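Home Threads Archive About

Last updated 9/4/22

ok so I finally caved and took the slow train to Steinbach, and I have thoughts (thread)

first off, the ticket was 68 bucks round trip. Driving costs me 80 in gas and tolls, plus whatever it does to my back. so already I'm feeling smug before we leave Valleck

the seats are old and squishy and the good kind of ugly. I got a window on the river side. if you're going north, sit on the left!! I sat on the right in April and looked at gravel for three hours

the snack cart is a gamble. I got a cheese roll and a coffee that tasted like the inside of a thermos, and I'd still get both again

we stopped at Varine for 19 minutes and a bunch of people got off to stretch. I stayed put and guarded my cheese roll

train 519 is the one you want, by the way. 159 leaves earlier but it stops at every little platform with a bench

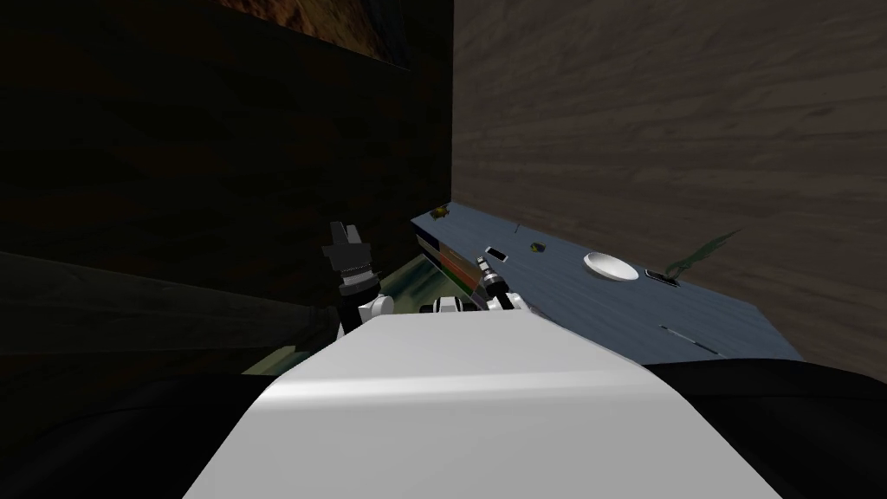

anyway, after Varine it gets really pretty, hills and orchards and these tiny stations with flower boxes. I put my book down and never picked it back up

got into Steinbach eleven minutes late, walked straight to Gostico for dumplings, zero regrets. They still do the garlic ones!

would I do it every week? no. would I do it again in the fall when the leaves turn? already looking at tickets

Contact | Copyright 2022 | Back to top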